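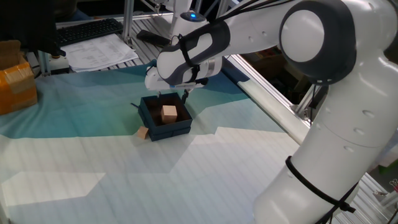
Arm over the navy box, one wood block in and one on the cloth

Budget question: second arm or better grippers?
Posted by slatbench84

Hi all, long post, sorry in advance! We do small block-into-box work at our shop in Clulurden, and I have to hand in an equipment plan by the end of August. I've got quotes from Plolta and Sukmont for another arm, and honest to goodness I go back and forth every evening over coffee. The other road is to keep the arms we have and put the money into fingers, cable covers and a decent table mat. What would you folks do?

gantry_gran
Welcome! I'd go with the fingers, dear. We set aside 2000 for grippers our first year and it went further than I ever expected (and then I spent 84 more on cable clips, which I'd buy again tomorrow). Could you show us how your cables run up close?

slatbench84
Sure thing! 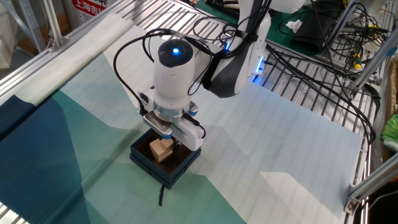
Gripper end and cables, stepped block in the box

tealcrate
Well, I'm going to disagree with gran, much as I love her. Those loops around the wrist would worry me, but sleeving is cheap and a Wong kit was 133 when I bought mine. That isn't a plan, it's petty cash! Get the arm while the quote is good.

gantry_gran
Petty cash adds up, though. Has anybody priced mounting, training and a spare set of fingers for that new arm?

slatbench84
Not yet, and that's a fair poke. Tall pieces are what I'd want to try new fingers on first, the ones that stand upright in the box.
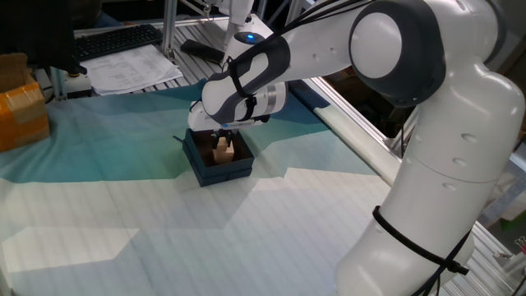 Sukmont wants 200 just to send sample fingers, so I may start there and put the arm on next year's sheet.

tealcrate
I still say arm, but ask them to take the 200 off your order if you buy. They did it for me.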